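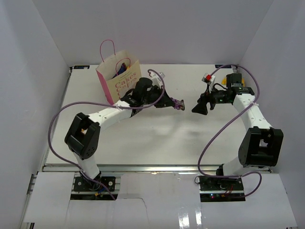 4.2 Packing Snacks in a Paper Bag

1. Clear a flat surface and place the paper bag on it within easy reach.

2. Open the bag fully and press the bottom flat.

3. Pick up one wrapped item at a time. Hold it lightly — a firm grip may crush the contents.

4. Place heavier items first and lighter items on top. Do not exceed 900 grams per bag.

5. Fold the top edge over twice.

Note: Bevura bags have a fold line near the top edge.

Caution: Do not pack any item with a torn wrapper. Set it aside and record it as described in Section 14.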